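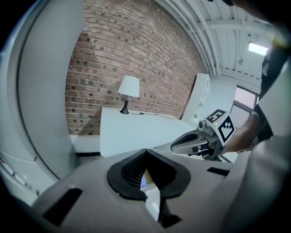 By the Gretano team at Olteo | Product page | Updated in February

Gretano: tracking and replay software for handheld grippers

Gretano takes recordings from handheld grippers and turns them into motion your arm can follow. You pick up a gripper, do the task the way you'd do it at home, and the software works out where the tool was at every moment, how far the fingers were open, and which parts of the take are worth keeping. We've been building it for a good while now and we still get a kick out of seeing a fresh take land in the viewer!

Marker cubes and camera pose, together

Most pose estimates drift a little when the view is plain. A white tabletop against a white wall gives a tracker very little to hold on to, while a brick wall is a feast. Gretano reads the scene and the fiducial markers at the same time, so when one gripper's camera catches the cube on the other, the two paths get tied together in one shared space. A single visible face is enough for a fix. Two faces make it a lot steadier, especially in rotation.

The white cube on the gripper in the photo carries two printed patterns that face the viewing camera, one on top and one on the side. That's a lovely case for the solver, and if all your takes looked like it you could leave every setting alone.

Wide lenses are fine. The calibration tool handles full fisheye images with the dark circle around the edge, and it masks the parts of your own gripper that sit in view so they don't get mistaken for the room. Draw the mask once per gripper model and save it. (If you swap a finger mount or a cover, draw it again. We forget this too.)

What you get

Shared-frame tracking for two grippers, with marker size and layout set in a plain text file.

Mask editor with undo, copy between devices, and a preview over any take.

Take review, with a timeline that shows where markers were seen, where tracking leaned on the room alone, and where it lost the thread.

Reach check. Load your arm's model and Gretano colors each stretch of the path by whether the arm can follow it. This one started as a Saturday side project and is now the page most of us keep open all day.

Export to the Gutalach planner, or to plain tables if you have your own tools.

A note on lamps and cords

Household objects are where the planning side gets fun. Take a table lamp with a thin cord running over the tabletop: the lamp is easy to model as a solid, the cord isn't. Gretano lets you paint a keep-out strip on the table surface and carry it through to the planner. It's simple - a flat shape with a height - and it works far better than we expected when we first tried it.

Limits

Up to 48 grippers can be registered in one project, two per take. A project holds 1,000 takes before you need to split it. Marker layouts can use any of 200 built-in patterns. Glare on a glossy print will still spoil a detection, so print matte.

Older Awad project files open directly. Masks come across, but reach checks have to be run again.

Getting started

Install the desktop app, print the calibration sheet at full size, and record one slow take with both grippers in view of each other. The setup guide picks up from there, and the sample project includes a finished calibration to compare yours with.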